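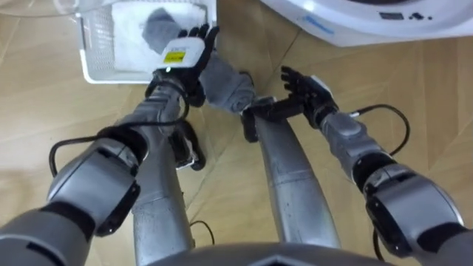 Robot learns laundry tasks with fewer demonstrations

June 24, 2025

A research group at the Hilgate laboratory has published a new method for teaching a two-armed robot to handle clothes. With this method, the robot needed 90 demonstrations by a human operator to learn the work between a laundry basket and a washing machine. The earlier method of the same group needed 300.

The method has the name Kakum. It was developed by Savita Rana and Pushpa Chauhan, together with the engineering company Semwal, which provided the control software for the hands.

Clothes are a difficult material for robots. A cup or a box keeps its shape when it is lifted, but a sweater changes its shape with every movement. One sleeve can stay under another garment, and the robot does not know in advance where the fabric will hang after it is picked up.

In most earlier studies, the robot was trained on complete demonstrations, from the first grasp until the last garment was put away. Kakum divides each demonstration into short parts at the moments when a hand touches or releases the fabric. The robot then learns these parts separately, and the same part can be used again for a different garment.

"We saw that our operators made almost the same small movements again and again," says Rana. "Only the order was different. So we asked if the robot could learn the movements first and the order later."

The second hand has an important role in the method. While one hand lifts a garment over the edge of the basket, the other one moves with open fingers toward the part that hangs down. In the older system this hand waited until the lifting was complete, and long pieces often fell on the floor before it arrived.

The group tested the robot in 194 trials with garments that were not used in the training. The tests were made in 3 rooms with different floors and different light. According to the authors, the new method finished more trials than the old one in all the rooms, and the largest difference was with knitted clothes.

Some problems remain. The robot is still much slower than a person, and small items such as socks are often missed when they lie under a larger piece. Chauhan says that the team is now working on a better way to find them.

The training data will be made public in September. A second series of tests is planned in Bivby, where the robot will also take clothes out of the machine and fold them.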